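그리퍼 비교 시험 2차 회의록
일시: 2022년 4월 24일
장소: Savarcombe 2층 주방 시험실 옆 회의실
참석: Ott Mets(진행), Ea Egilsson(기록), 제어팀, Padorus 연동 담당
불참: Dellow 측 담당자(서면 의견 제출)

1. 지난 회의 후속
손가락 패드 교체 건은 완료. 케이블 고정 방식은 아직 결론이 없어 이번 안건 3에서 같이 다루기로 함.

2. 그리퍼 비교 결과
Ott Mets가 두 손가락 평행형(Dellow 시제품)과 기존 Pongsiri 세 손가락형의 결과를 발표함. 두 기종 합쳐 파지 시도 749회, 대상 물체는 14종. 전체 표는 공유 폴더에 있음.
- 평행형은 종이 상자류에서 기대보다 훨씬 좋았음! 파스타 상자처럼 서 있는 얇은 물체도 눌림 없이 집었고, 로그를 같이 넘겨 보던 제어팀에서 박수가 나옴.
- 냄비 손잡이는 평행형이 안정적이나, 내용물이 찬 상태에서는 손목이 조금씩 돌아감. 토크 제한값을 올려 다시 해 보기로 함.
- 유리 뚜껑의 고리형 손잡이는 세 손가락형이 아직 우세. 평행형은 진입 각도를 15도 기울였을 때 성공이 눈에 띄게 늘었고, Ea Egilsson은 각도를 더 세분해서 꼭 해 보고 싶다고 함(본인 자원).
- 접촉 감지 지연은 두 기종 모두 문제없음.

3. 카메라와 케이블
측면 암에 단 소형 카메라 덕분에 손가락 끝이 물체에 닿는 순간을 보기가 정말 편해졌다는 의견이 많았음. 다만 반짝이는 스테인리스 표면에서는 깊이값이 튀는 구간이 있음. 노출 고정 후 재촬영. 케이블은 암 안쪽으로 돌리는 안과 클립을 추가하는 안이 나왔고, 클립부터 시험함.

4. 제어기
Padorus 제어기의 새 힘 제어 모드를 짧게 시연. 닫힘 속도가 부드럽게 줄어드는 구간이 아주 인상적이었음. 기존 설정 파일과 호환되지 않는 항목이 4개 있어 변환 스크립트가 필요함.
Dellow 서면 의견: 손가락 패드는 현재 경도를 유지하고, 폭이 더 넓은 패드를 추가로 보낼 수 있다고 함. 받기로 결정.

5. 할 일
- Ott Mets: 토크 제한값 조정, 냄비 재시험
- Ea Egilsson: 뚜껑 진입 각도 시험 계획서
- 제어팀: 설정 변환 스크립트, 카메라 노출 고정
- Padorus 연동 담당: 힘 제어 모드 매개변수 정리

6. 기타
최종 기종 선정은 7월 회의에서 하기로 함. 그 전에 두 그리퍼를 같은 제어기에 물려 한 번 더 돌려 보자는 제안에 전원 찬성. 시험실 예약은 Ea Egilsson이 맡음.
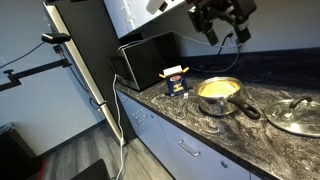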